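4.2 Adapters, strips and the shared tabletop

I said in the last section that I'd come back to the plugs, and this is where I do it. When we asked people in the Wiltard flats what cluttered their worktops and desks, I was expecting post, mugs and keys. We got those, of course, but what people really wanted to moan about was electrical bits: the power strip that never quite lies straight, the adapter bought for one holiday and kept for ever, the white cable that belongs to something (but what?). Of the 69 households who filled in the sheet, more than half put adapters on their list without any nudging from us, and that surprised me enough to change the plan for the rest of the study.

So Teodor Bråten and I put together a tabletop sorting task using nothing but strips, adapters and cable. We wanted the sort of thing you'd find in the bottom drawer, in colours that could be told apart at a glance. The colour matters more than I'd thought it would. In our first pilot at Hundside everything was white, and two people spent the whole session picking up the same adapter, putting it down and picking it up again – I have the notes, and they're quite painful to read!

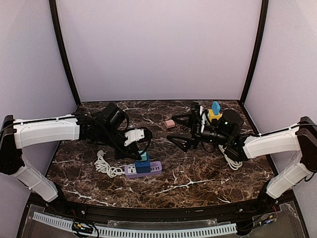
The other thing we learned from the pilot is that an adapter sitting in a strip isn't the same sort of clutter as an adapter on its own. Once it's plugged in, people stop seeing it as a separate object. They'll move the whole strip, adapter and all, and call the job done. Encarnación Mateos calls this "riding along" in her coding notes, and I've kept the term because I can't think of a better one. In the Evitz sheets, where people drew their own desks for us, riding along turned up again and again: a strip drawn as one long box with lumps on it, and the lumps never labelled.

We had a long argument about whether the sorting should begin with adapters in or adapters out. Teodor wanted them all out, which makes the scoring lovely and simple. I wanted a mix, as that's what a drawer or a desk is like by Friday afternoon. We went with the mix in the end, and I'd do the same again, although it did mean Encarnación had to rewrite the scoring guide from scratch in May. Under her version, an object is settled when it has been left in one place for 90 seconds. Anything shorter is a pause, and anything handed across from one side to the other is a transfer, even if it never touches the table on the way.

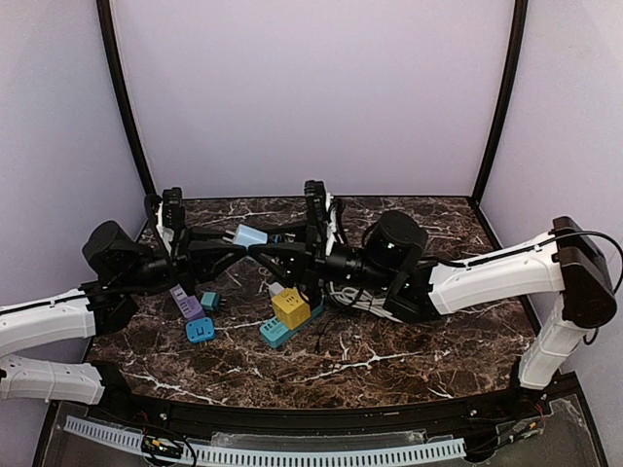
Why not just give people a box and tell them to put everything in it? We did try that, with the Tejada group, and everyone finished in around 5 minutes. The trouble is that the box hides all the choices we care about, such as what goes beside what and which piece gets dealt with last, so we dropped it.

Cable was nearly always the piece dealt with last. I don't think that's laziness. A strip has an obvious long side and an adapter has an obvious face, so you can line them up with something, whereas a tangle gives you nothing to start from. People circled it. They tidied the small blocks (which we'd only put in as fillers), went back to straighten a strip that was already fine, and then had a go at the cable when there was nothing else left. Nine people left it alone altogether and told us the table was finished, and by their own lights I suppose it was.

Small fillers did something I hadn't planned for, too. A little block off by itself drew people's attention far more than one lying next to a strip, and several participants moved the lonely one first. Teodor thinks this is simply about reach. I'm less sure – Figure 3 has the kind of layout I mean, and the pink block is the one to keep an eye on when you get to the ordering results in 4.3.
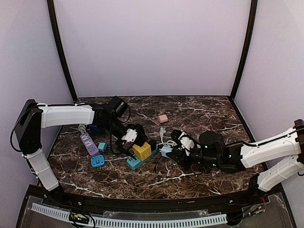
Figure 3. Tabletop with power strips, adapters and cable; a small pink block lies on its own towards the back.

The layouts were never reset to an exact plan. We had a rough rule (strips on the slant, at least one adapter away from any strip, cable near the middle) and left the rest to whoever was setting up that day. It makes the layouts harder to compare with each other, and I come back to that under limitations, but a table laid out to the millimetre looked to all three of us like a shop display, and people treated it like one in the pilot, barely daring to touch anything.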